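3. Mixed storage of small personal accessories

3.1 Open trays and the sorting problem

Household storage research has dealt at length with wardrobes, kitchens and paper, and rather little with the small things people wear in their hair, on their wrists and round their necks. These objects are light and cheap to replace, and they are handled every day. They also share a property that matters for tidying: most of them are rings, loops or chains, and so they catch on one another. The present section considers the shallow open tray as a container for such items, and asks how far the form of the item, as opposed to its use, should determine where in the tray it is placed.

The households taking part in the Korthorpe survey were asked to keep their accessories as they normally would. No dividers were supplied at this stage. Participants were given a short form on which to record the container used, the room in which it was kept, and the kinds of item put into it. The form distinguished 11 kinds of item, of which hair ties, bangles, beaded bracelets, corded necklaces and hair claws are the ones relevant here. Jewellery kept in locked or lidded boxes was excluded, as were watches.

An open tray has two advantages over a drawer or a pouch. All of its contents can be seen at once, and any item can in principle be lifted without moving another. The second advantage holds only while the items lie in a single layer and do not tangle. Coiled plastic hair ties keep their shape and remain separate from their neighbours. Fabric and elastic bands do not, and tend to be stored, found and lifted as a bundle. Fine chain behaves differently again: it takes up almost no room, slips under other things, and has to be picked up by a very small part of its length.
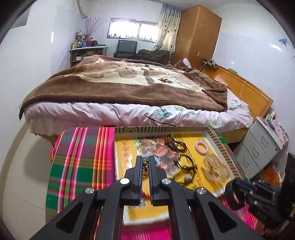

Walid Nasrallah, commenting on an earlier draft, objected that the category "hair accessory" was doing too much work, and that a claw with looped outlines had more in common with a brooch than with an elastic band when it came to putting it away. He proposed that rigid and flexible items be coded separately whatever part of the body they were worn on, and that knotted or ball-ended ties be given a code of their own, the ornament being the part by which they are usually held.

The proposal was adopted in part. Items were recoded as rigid (claws, bangles), sprung (spiral and coiled ties), strung (beads on a thread or elastic) or slack (cords, chains, plain bands). Ornaments attached to a slack item were recorded but did not change its class. The claw remains the least satisfactory case, being rigid in the body and sprung at the hinge. It was coded as rigid throughout, as its teeth rather than its spring determine what it catches on.

3.2 Placement by class

Under the revised coding, the main difficulty lies with slack items. Corded necklaces with pendants are the clearest instance. The cords cross, the pendants pass through the resulting loops, and the whole must be lifted together and opened out by hand before one necklace can be removed. Beaded bracelets may lie close together or on top of each other without the same consequence, as the beads give the loop some body and the loop is short. A bangle can be set down anywhere, although a bangle laid over a cord will hold the cord in place and so makes a tangle more awkward to free.

Large solid ornaments and shells raise a separate point. They have no opening and do not tangle, but they stand higher than anything else in the tray and effectively divide it. Several participants in the survey had come to use such objects as informal boundaries, and one wrote on the form that the shell "stays where it is and everything else goes round it".

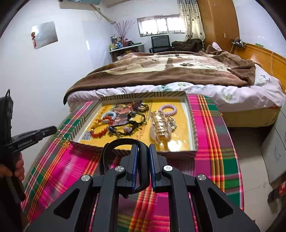 Figure 3. Open tray with striped rim holding bracelets, a bangle, corded necklaces, a spiral hair tie and a gold-toned ornament, on a table beside a bed.

The printed base of a tray deserves brief mention. A plain pale base shows dark cords and bands clearly. A base carrying a picture or lettering may make thin chain hard to find, particularly where the chain and the ground are close in colour, as with gold-toned chain on yellow. Neither the Nerner nor the Tahiri guidelines on domestic storage refer to the colour of the base, and both treat the container as neutral. We would suggest that it is not, at least for items of this size.

3.3 Recommended order of sorting

On the basis of the above, the following order was used in the second stage of the work. Slack items are taken out first and laid straight on the table beside the tray. Chains are set apart from cords. Rigid items are then moved to one end. Strung items are placed flat next to them, each loop closed and none overlapping a cord. Sprung items fill the space that is left. Slack items are returned last, with the pendants all at the same side, and fine chain is returned only if a small dish or a fold of cloth is available to hold it.

Sorting was limited to 20 minutes per tray. The order differs from that given in the Momitz manual, which begins with the largest item and works down by size. Size order is quicker to explain, but it leaves cords and chains in the tray while heavier things are being moved across them. The two orders are compared in Section 4.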